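Ircombe Repair Circle — March minutes

I took notes again, so blame me for the spelling. We got going at 7 and had the long table this time, which meant I could finally see what everyone was pulling apart.

First up was the Skoltutia e-reader. Two of us opened it before the meeting and the back really is glued all the way round, with 6 screws hiding under the rubber feet. The battery comes out if you're patient! We agreed it gets a decent score and the guide goes up once I've redrawn the screw map.

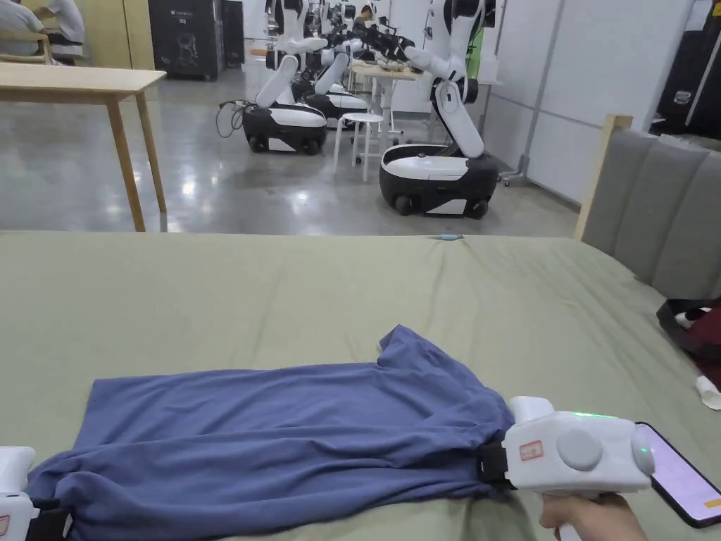
Blue-violet T-shirt on the green sheet.

Then the Umus tablet, and oh boy. The charging port is soldered to the main board, so a worn port means a whole new board. We voted to put a warning right at the top of the guide.

Money: we have 896 dollars after the Furtună parts order. I asked for a second heat mat and got a yes, as long as the total stays under 500 — it will.

Our battery page had 1473 visits last month, our best yet. Someone wants it split into phones and tablets. I said I'd try it before April.

Still to do: order more thin picks, label the screw trays, find the missing tweezers (green handles, please check your bags).

We wrapped up at 8:40.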